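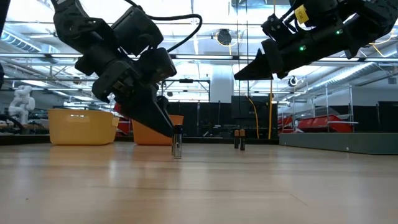

Home | Football | Rules & Scoring | Youth Leagues | Ask | Sign In

Does a kneel-down count against rushing yards?
2 min read
Posted 2020-01-13

Effie MacKinnon
I keep the stats for my son's high school team, Gumley. In our last game in December the quarterback took a knee three times to run out the clock and lost a yard or two each time. I had our season rushing total at 1,236 and the other scorer, who works for the league site, had 1,223. We agree on every other play except the kneel-downs and one bad snap. Do those yards come off the total or not? And if they do, who do they get charged to? The running back's dad is already asking me about it.

rawan_r (Rawan Rawashdeh)
Yes, they come off. A kneel-down is a rushing attempt in high school stats and the lost yards count. Where people differ is who gets charged. In college the play goes to the team, so the quarterback's own numbers don't drop. In the pros it goes on the quarterback. Plenty of high schools follow the college way, but ask your state office what they want. Either way the running back loses nothing.

The bad snap is a separate thing. If it went over the quarterback's head and he never had control of it, most scorers charge the loss to the team as a rush. If he had it and then dropped it, it's his. That snap is probably most of your 13 yards – three kneel-downs at a yard or two won't get you there.

Pulter
We never count them. It's not a real run. I did stats for Moffat for 9 years and no coach ever complained.

Comments

Effie MacKinnon: Thanks Rawan. The snap lost 9 yards and the knees lost 4, so that is the whole gap. I'll change mine to 1,223 and put both under team.

dline_dad: Pulter, if you leave them out your total won't match the other school's book. We had that problem all season.

tk44: We use Pristix to enter plays and it has a box for kneel-downs. You have to check it or it puts the yards on the quarterback.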